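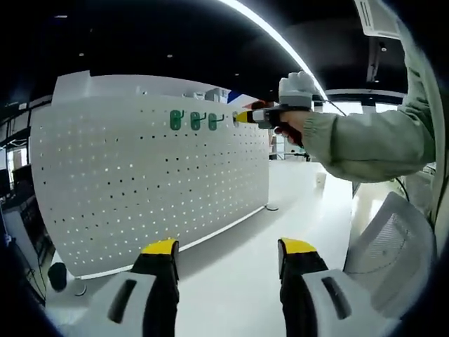
Three green hooks on a free-standing pegboard.

Rakside tenants given six holes each

Tenants at Baluyot Court in Rakside have been told they may make no more than six holes in the walls of their flats, ending a long period in which the number was officially none and in practice whatever it took to get the shelf up.

The new limit comes from Himon, the letting company that manages all 106 flats in the block, and takes effect in March. It covers nails, screws and drawing pins, although a pin counts as a hole only if it goes into plaster. Pins in wood are described in the letter as "a matter of judgement". The letter doesn't say whose.

Holes left by earlier tenants do not count towards the six, provided they can be shown to be old. Himon suggests taking a dated photograph of each wall before the rule begins. Several residents have done so and report that a photograph of a magnolia wall looks very much like a photograph of any other magnolia wall.

Extra holes will be charged at £2 apiece when the tenant moves out. A hole wider than 20 millimetres is no longer a hole but "damage", and is dealt with under a separate section which runs to more pages than the rest of the letter put together.

Reaction in the block has been mixed. One tenant on the ground floor said six was generous and she had only ever wanted a mirror. Her neighbour across the landing, who has a large family and a frame for every member of it, said he had used up his allowance before reaching the cousins.

Another resident asked whether a picture hook with a pair of thin pins was a single hole or a couple of them. Himon replied that it would look into this. The same resident has since asked about curtain rails, coat racks, smoke alarms and the bracket that holds the shower, and has been thanked for her interest.

The shower bracket, it has been confirmed, belongs to the landlord and so do its holes.

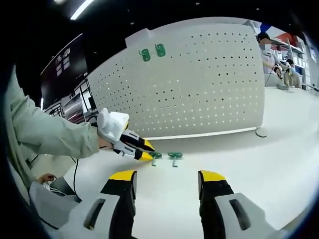 Pegboards with a foot sit on a table and leave the wall alone.

The rule has been kind to Marico, the hardware shop opposite the block, where free-standing pegboard has moved from the back of the shop to the window. It used to share a shelf with the tile spacers and sold at much the same speed. The shop now keeps a handwritten sign by the till reading "Holes already in it".

Staff say customers arrive knowing they want a pegboard and with very little idea of what they mean to hang on it. Keys are the usual answer, followed by a pause and then scissors. Sticky hooks have also done well, particularly among tenants who have not yet tried to remove one from painted plaster. Himon's letter is silent on paint.

An informal market has grown up too. A notice by the lifts offered two unused holes in exchange for a parking permit, and a reply underneath, in a different pen, asked whether they could be transferred between floors. They can't. Himon has written again to say that the allowance belongs to the flat and can't be sold, lent or saved up from year to year.
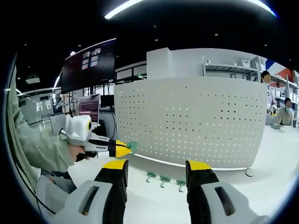 Green T-shaped pieces set out in a row.

Inspections are due to start in April, when each flat will be visited in turn. Tenants will get notice in writing and are asked to take down pictures beforehand so that the wall behind can be seen. They may put them back up afterwards, using the same holes.

A drop-in session about the changes was held in the ground-floor lobby at 6 in the evening. The questions went on for some time, with most of them concerning the definition of a wall. The inside of a cupboard is a wall. The back of a door isn't, and some residents were seen making a note of that.

Himon says the limit will be looked at again in the autumn. A copy of the full letter has been fixed to the board in the lobby with four drawing pins, and anyone who can't get to the lobby can ask for one by post.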